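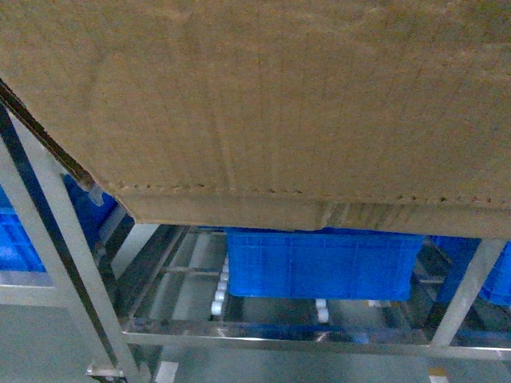
Attachment 1 – bay 12, cardboard on the steel rack, blue bin underneath

Ticket 145
Site: Nascombe packing room
Opened: September 8, 2000
Category: Racking and storage
Priority: Low
Status: Open, waiting for parts

Problem as reported
Blue bins are hard to get out of bay 12. The flap on the cardboard catches the rim of the bin when it is pulled forward. Bits of card have been found in packed orders for Plarkeck.

Checks done
Rack checked against the Dirar fitting sheet. Crossbar level, uprights tight. No fault found with the steel.
Cardboard is scuffed and creased. The bottom edge of the flap is uneven and looks torn. It bends down along the scored line.
Tried an empty bin, came out clean. Tried a full one, caught twice.
Bay 15 has the same card with the flap folded back and taped. No complaints from there.

Action taken
Folded the flap under and taped it. Held for the rest of the shift, then dropped again on the right.
Trimmed a spare sheet to 700 mm and tried that. Too short – dust gets on the stock.

Next step
Pintér can supply a plastic sheet cut to size. Quote asked for, delivery likely November. Until then use the taped flap and check it at the start of each shift. Please don't staple it, the staples end up in the bins.

Update
Tape replaced with the wider sort. Holding so far. Leave ticket open until the sheet arrives.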